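Section 4. Setting Up and Using Your Cevside Cup Holder

Thank you for bringing a Cevside home! It's a simple little thing, and most people have it on the table and in use before the kettle has finished, but do take a few minutes with these pages first (the part about hanging cups upside down is worth it).

Before you start

Pick a level table with a bit of elbow room. If your tabletop is wood and you're fond of it, lay a board or a thick cloth down first. Stains on the board are nothing to fret over.

1. Set the round base flat on the table and press lightly on its edge in a few places. If it rocks, turn it a little until it settles.

2. Look at the wire loops from above. They should spread evenly, and a loop that was bent in shipping can be eased back by hand, slowly, with the other hand holding the base.

3. Wipe the loops with a soft, damp cloth and let them dry.

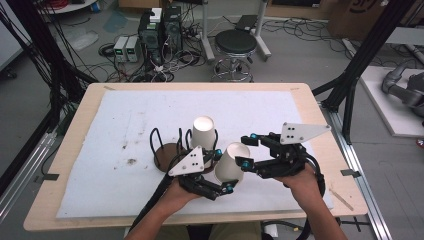 4. Take one cup, turn it upside down, and lower it straight over a loop. Let go only when you feel it rest. Paper cups weigh next to nothing, so a gentle touch does far more good than a firm push.

5. Put the next cup on the opposite side, and carry on that way around the base so the weight stays balanced.

6. To take a cup off, lift it straight up and clear of the wire before you tip it over.

Note: The holder suits paper cups and light mugs. Please keep the whole load under 800 grams, and leave your heavy stoneware in the cupboard.

Caution: Don't squeeze a paper cup by the rim. Once the rim has creased, the cup sits crooked on the loop and may drip when you fill it later.

Caution: Keep the holder away from burners. The wire gets hot quickly and stays that way for a good while.

For spare loops and base pads, see page 64.

Text for this section by Desta Hailu, revised in February.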